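Comparing two finger pads for a hand-held gripper
Project report, second version
December 6, 2021

1. Background

The project follows on from the work we did in April, when our group built a hand-held gripper from the Voditz plans and used it to pick up household objects one at a time. The first version had flat finger pads. They were quick to print but let go of anything with a curved side, so for this part we wanted to find out whether ribbed pads would do better, and whether the camera on the tool gave a good enough view of the fingertips to be useful later on the arm.

We compared 2 sets of pads, flat and ribbed. Everything else on the tool stayed the same: the same arms, the same screws at the pivots, the same camera mount. The pads were printed on the Drultedura machine in the lab, which was booked most of the month, and we lost a week waiting for it.

2. Method

We did the trials in an ordinary living room. The lab bench is clean and well lit and we felt that it flattered the gripper. The task was clearing up: take an object, carry it to the bin, hold it above the opening and let go. The operator worked the fingers by hand and was not allowed to help with the other hand. If an object slipped before it reached the bin, the attempt was marked as a drop and the object went back to where it had been.

Each pad set had 300 attempts, so 600 in all. Attempts were split into short sessions, as the operator's grip got tired and the results got worse towards the end of the longer ones.
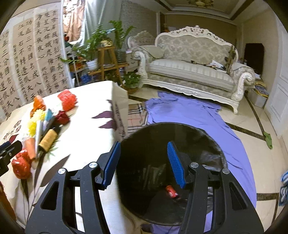 Recordings were started and stopped with the Enden controller. The button on it is small and we missed the start of 9 recordings, which were repeated. We also changed the file names halfway through — a mistake, as it took an afternoon to match them up with the score sheets again.

3. Results

The ribbed pads dropped fewer objects than the flat ones. The difference was clearest with cylinders and with anything in shiny wrapping. With soft bundles there was very little between them, and with thin, flat things the flat pads were slightly better, as the ribs left gaps that a thin edge could slide into.

Letting go was less even. The ribbed pads sometimes held on to light plastic after the fingers had opened, and the operator had to open them wider. This never happened with the flat pads.

The camera view was good at the moment of release, when the bin filled the space beyond the fingers. It was less good during the pick, as the arms covered part of the object if it was low down and close.

4. Problems

The pivot screws worked loose. We tightened them at the start of each day but should have done it before each session. The operator also knew which pads were fitted, so some bias is possible. The Manalastas mount we had hoped to test did not arrive in time.

5. Next steps

We will keep the ribbed pads for the arm and try a shallower rib for thin objects. The camera should move up slightly, and the mount will need to be printed again for that.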